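Reading a safeguards report without a physics degree

27 February 2023

Every few months a sentence about enrichment percentages makes the front pages, and every few months I get the same messages from relatives asking whether they should worry. I spent part of my working life on measurement and record keeping in a fuel laboratory, so I know a little of the vocabulary. I have no inside knowledge of any current case. What follows is the explanation I keep typing out, put in one place so that I can send a link.

Start with the unit. Inspectors' accounts are kept in mass of material, by category, for each defined area of a plant. The area is called a material balance area. Whatever enters it, leaves it or stays in it has to be written down by the operator, and the inspectors check the books against what they can weigh, sample or count on the day. The arithmetic is that of a warehouse. The difficulty lies in the measurements.

Take a worked case of the sort Marlies Fankhauser used to set us on the Cadgate training course. A store opens the period with 363 kg of material on its books. Receipts less shipments come to plus 50 kg. The books should therefore close at 413 kg. The physical stocktaking gives 410 kg. The gap of 3 kg is called material unaccounted for, and it is the figure newspapers like best.
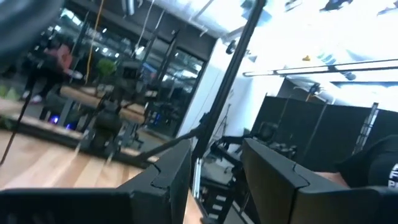 Does a gap of 3 kg mean that somebody has taken 3 kg?

A gap of that size only means that the books and the stocktaking disagree, and the next step is to compare it with the known error of the scales, the sampling and the analysis. If the combined error for that store is larger than the gap, the result is unremarkable and gets carried forward. If it is smaller, the operator is asked to explain. Explanations are often dull: residue in pipework, a transposed figure, a container booked in twice.

Marlies always followed the exercise with a second one in which the gap was exactly zero, three periods running. Most of us marked it as satisfactory. She marked us down. Real measurements scatter, and a set of books that closes to the gram each time deserves a closer look than one that is out by a kilogram or two.

The second thing people mix up is the percentage. Natural uranium contains 0.7 per cent of the isotope that matters. Fuel for most power reactors is enriched to between 3 and 5 per cent. Anything from 20 per cent upwards is classed as highly enriched. The scale misleads because the effort isn't spread evenly along it. Most of the separation work is done in getting from natural material to the low single figures, and by 20 per cent the greater part is already behind you. A headline that says a stock is "only" at some level, measured against 90, is using the wrong ruler.

Quantity and percentage have to be read together, along with the chemical form. A small amount at a high level, a large amount at a low level and the same material already made into fuel plates are three different matters. Articles that give one of these figures and leave out the others can be skipped.

The third is the difference between a plant announced, a plant under construction and a plant with material in it. Under the older reporting rules a state could wait until shortly before material arrived to hand over design information. The modified rule asks for it as soon as the decision to build is taken. Much of the quarrelling in this field is over which version applies to whom, and it tends to be reported as though it were about concealment alone. Sometimes it is. Often it's about a side letter and whether one party may suspend it.

Luzius Gisler, who taught the legal half of the course, made us read the agreements in order of date and write down what each one obliged the state to hand over, and when. It took me 9 evenings in August and I resented all of them. I still have the sheets, and I use them more than anything from the technical half.
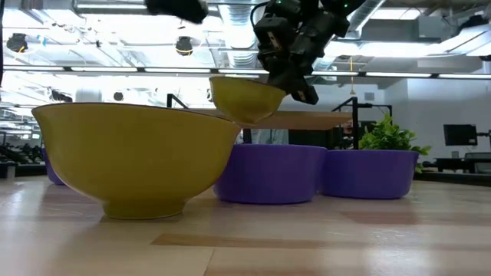
What to look for in the next report

Find the date of the stocktaking first, which will be earlier than the date of the report. Then find the stock by category, and check whether the mass given is of uranium or of the compound, because the compound is heavier and the two are regularly confused. After that, look for the wording on access. "Was not able to verify" is a statement about the inspectors' evidence. "Is not consistent with" is a statement about the state's declaration, and is a good deal stronger.

The quarterly reports are mostly short. The footnotes carry the references to earlier ones, and it pays to keep the previous issue open beside the new one and compare paragraph by paragraph. Changes of verb are worth noting down. I'll cover seals and surveillance records in a separate post, once I have found my notes on them.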